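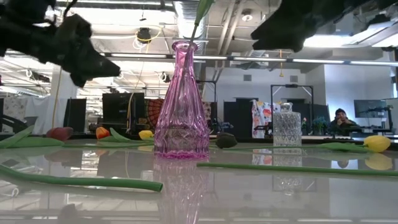 Pink glass vase with a flower stem, and artificial tulips on the table.

Local Government in Practice
Handout 2: How a town council meeting works, and how a resident can speak at it

Read this handout before you attend a meeting. In class we will use the town of Oltside for all our cases. Its council is small, and its papers are easy to follow. Please bring the agenda packet with you, printed or on your computer.

1. Who sits at the table

The Oltside council has a mayor and council members elected from the whole town. There are no wards. The town clerk sits beside the mayor and writes the minutes, but the clerk has no vote. The town manager gives reports and answers questions, also without a vote. Students often mix up these two positions in their papers. The clerk keeps the record, and the manager runs the daily work of the town.

2. The agenda

The agenda is published before the meeting. An item that is not on it can be discussed only if the council votes to add it. Look at the order of the items and not only at their titles. In Oltside the order is usually this:

Call to order
Approval of the previous minutes
Public comment
Consent items
Old business
New business
Reports
Adjournment

"Consent items" are matters which the council expects to pass without discussion, and they are all passed by one vote. Any member can ask to take one item out of this group. It will then be discussed separately. When you read old minutes, check if an item was taken out, for it often shows you where the disagreement was.

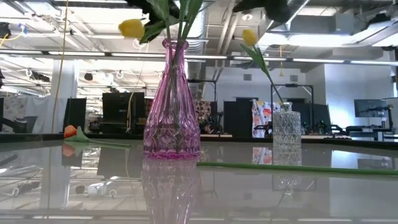

3. Public comment

Public comment is the part in which a resident may speak to the council. In Oltside you write your name on the sheet near the door before the meeting is called to order. Each speaker has 2 minutes. The mayor may give more time, but you should not plan for it.

The council does not have to answer you. This surprises many people at their first meeting, and some of them leave angry. Public comment is made for listening. If you need an answer, write to the clerk and ask that your question be passed to the right department.

A public hearing is a different thing. It is about one matter only, for example a change of zoning, and the law requires the council to hold it before it votes. What you say at a hearing becomes part of the record for that decision. What you say in public comment is normally put in the minutes with one line.

4. Case: the Fakhoury lot

The Fakhoury lot is a piece of empty land on the north side of Oltside, next to the road to Zeltcombe. The owner asked to change the zoning from residential to mixed use. A petition against the change was given to the clerk with 82 signatures. The clerk checked the names against the list of voters, and 16 of them were not accepted because the signers lived in Zeltcombe and not in Oltside.

Please notice two points. First, the people of Zeltcombe could still speak at the hearing. The rule about signatures is for petitions, and the hearing was open to everybody. Second, the council was not obliged to follow the petition. In Oltside a petition of this type brings the matter onto the agenda, and its force ends there.

The planning report was prepared by the consulting firm Nedov. It is long, and you need to read only the summary and the part on traffic. Compare the traffic part with what the residents said at the hearing. Do they speak about the same road, and the same hours of the day?

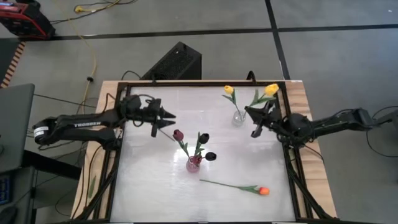 5. Votes and turnout

The seats on the council are filled in November. At the last election 2,212 ballots were counted in the town. When you write about turnout, say clearly what you divide by: all adults, or only registered voters. The two results can be far from each other, and a reader cannot judge your number without knowing this.

6. Words to know

Quorum: the number of members who must be present so that a vote is valid.
Motion: a proposal made by one member. It usually needs a second member to support it.
To table: in American use, to put a matter aside. In British use it means nearly the opposite, so be careful with foreign sources.
Recuse: to step out of a decision when you have a personal interest in it.

7. Work for next class

Attend one council meeting, or watch a full recording. Write one page about a single item, from its place on the agenda to the vote. Give the name of the item exactly as it is printed. Add a copy of the agenda to your page.

Handout revised Sep 15, 2024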